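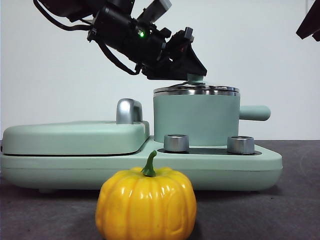
4. Teaching the lid-and-place task

This section covers recording and replaying the cookware task supplied with the Tirusach two-arm bench kit. Complete Section 3 (arm homing and camera check) before starting. Controller menus are shown as they appear in the Pullov teaching software.

4.1 Before you start

1. Put the cooking appliance on the bench within reach of both arms. Unplug its power cord and tape the plug to the bench leg. The task does not use heat.
2. Turn both control knobs on the appliance to their off positions.
3. Seat the pot fully in its recess, with the handle pointing away from the hinged section.
4. Put the lid on the pot and press down lightly on the rim to check that it does not rock.
5. Place the toy vegetable on the bench in front of the appliance.
6. Confirm that the green indicator on each arm is lit.

CAUTION: Keep hands and loose sleeves outside the marked work area whenever an arm is enabled. The emergency stop cuts motor power and the arm will drop under its own weight.

NOTE: Cable slack matters more on this task than on the block tasks. Move each arm through its full range by hand with power off and check that no cable catches on the pot handle or the lid knob.

4.2 Assigning the arms

One arm holds the lid for the whole middle part of the task. The other does the pick and the place. In Pullov, open Task > Roles and set one arm to HOLD and the other to MOVE. Do not leave either role on AUTO. With AUTO selected, the software may swap roles between recordings and the resulting set cannot be merged.

Set grip force to 28 for HOLD and 16 for MOVE. These are controller units. A higher HOLD value will not improve the grip on a smooth knob and may tip the lid.

4.3 Recording a demonstration

1. Select Record > New. Enter an operator name and a task label.
2. Lower the HOLD gripper over the center of the lid with the fingers open. Approach from directly above.
3. Close on the knob. Wait for the grip tone.
4. Raise the lid clear of the rim, then move it back and tilt it until the MOVE arm has a free path into the pot.
5. Pick up the toy vegetable with the MOVE arm and carry it over the pot. Lower it below the rim before opening the fingers.
6. Withdraw the MOVE arm straight up.
7. Return the lid and open the HOLD gripper.
8. Press Stop. Save or discard when prompted. 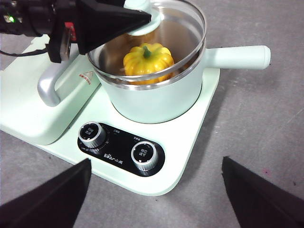 Lid clearance is the setting most often taught wrong. Operators tend to lift high and leave the lid level, which uses up the reach of the HOLD arm and puts its wrist in the path of the other gripper. A moderate lift with a tilt is enough. With the yellow pumpkin at the bottom of the pot, the lid can stay at an angle over the pot, leaving a short return move. Check the wrist view at this point in every recording. If the MOVE fingers hide the pot opening, back the arm off before teaching the return.

CAUTION: Do not teach a path that passes under the raised lid with the MOVE arm at full speed. Use the Slow setting until the path has been replayed without contact.

4.4 Recording limits

A single demonstration may contain up to 4000 frames. Recording stops automatically at the limit and the file is marked Incomplete. Record at least 15 complete demonstrations before training. Vary the starting position of the vegetable between demonstrations, but leave the appliance where it is.
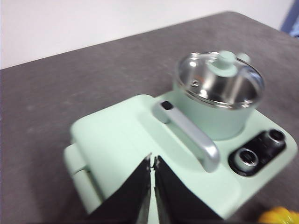
Keltetti Applications Support, Bench Kits Group

4.5 Replay check

1. Reset the appliance, pot, lid and vegetable as in 4.1.
2. Select Replay > Single and set speed to Slow.
3. Keep one hand on the emergency stop until both arms are back at home.
4. Discard any recording in which a finger touches the silver handle or either knob.

Blurred wrist images during fast travel are normal. Blur while the gripper is closing means the approach is too fast. Re-record at a lower speed.

4.6 Faults

Lid slips from gripper: clean the knob and finger pads with a dry cloth. Re-teach the approach if the fingers are not centered.

Pot turns in its recess: the lid is being lifted off center. Correct step 2 in 4.3.

File marked Incomplete: see 4.4.

Grip tone absent: check the role assignment, then repeat homing. If the fault remains, send the controller log to Moushumi Mollah at Applications Support.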